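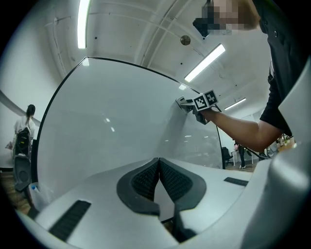

One reader wrote in to ask why her board still looks gray after she's wiped it six times with the same cloth. Short version, it's the cloth. Long version is in the answers, so keep going.

Home | Shop care | Boards and markers | FAQ | Contact

Print this page
E-mail this page

Whiteboard care FAQ, Lumwood Office Supply, Lornden store

Updated in March. Prices not included, call the counter.

Why does my board ghost?
Ink left too long, mostly. Dry erase ink has a release agent in it, kind of an oily layer between the color and the board. Leave it up for weeks and the layer goes. Color stays. Also cheap markers. Also a dirty eraser, which just moves old ink around in a thin film.

So which cloth?
Microfiber, clean, washed without fabric softener. Softener leaves a coating. Paper towels are OK in a pinch but they're scratchy on melamine and you'll see it after a year or so.

What kind of board do I have?
Try a magnet. Doesn't stick, probably melamine or glass with no steel behind it. Sticks, then porcelain or painted steel. Glass feels cold and very hard under a fingernail. If you bought from us, the invoice says. We can look up old orders if you have the number.

Somebody used permanent marker. Help.
Happens all the time. Draw over it with a dry erase marker, cover the whole line, wait a few seconds, wipe. Repeat. Gets most of it. For what's left use rubbing alcohol on a cloth, small circles, then water, then dry. Open a window.

Can I use window cleaner?
On glass yes. On melamine once in a while won't kill it, but every day will. The ammonia dulls the finish. We sell the Bondis spray, plain water with a drop of dish soap does nearly as well for everyday. Rinse the soap off tho or the markers skip.

What about those white sponge erasers?
No. They're very fine sandpaper basically. Board looks great the first time and stains forever afterward.

How often should I clean it?
Dry wipe at the end of the day. Wet clean once a week for a busy board. Home calendars and such, once a month is fine.

My markers are new and they're already faint.
Stored tip up? Lay them flat, or tip down in a cup. If the cap was off overnight it's probly done. Shaking doesn't do much.

Which markers do you carry?
Hagedorn chisel and fine, Bondis low odor. Hagedorn wipes cleaner off older boards. Bondis red is the one that stains, we've told them. Packs of 6 at the counter, boxes of 60 by order, allow a few days.

Can a scratched board be fixed?
Not really. There's a resurfacing film, sticks on like shelf liner. Works on a flat board if two people do it and take their time. Bubbles are a pain. Resurfacing paint, mixed reports. Needs a good long cure before you write on it, follow the can.

My board isn't flat. It bows out from the wall.
Check the mounting first. Screws too tight in the corners will pull a light board out of shape, back them off a half turn. Boards stored leaning for months take a bend too, melamine on fiberboard especially. Lay it face up on the floor for a few days, some come back and some don't.

Glare. Can't read it from the back of the room.
Gloss boards do this. Move the board or turn off the row of lights nearest it. Low gloss boards exist, they're meant for projectors and are harder to wipe clean. Trade off.

How big can you cut?
We don't cut boards. We cut the film, any length up to 200 inches off the roll, 30 inches wide. Film only, no returns once it's cut.

Do you deliver?
Inside Lornden yes. Outside, call. Big boards go on the truck and somebody has to be there to sign. We bring it through the door, we dont hang it.

Return policy?
30 days, unused, in the carton. If it came damaged tell us right away and keep the packing, the corner pieces too.

Is the ink toxic?
Look for the non-toxic mark on the barrel. Low odor is alcohol based. The older strong smelling ones use other solvents, don't use those in a small room with the door shut.

Marker on a shirt?
Alcohol on the back side of the fabric, paper towel underneath, blot. Cold wash. No dryer until it's gone. Black usually comes out, green not so much.

Still stuck? Ask at the counter before 6, or use the contact form.

Back to top | Print this page | E-mail this page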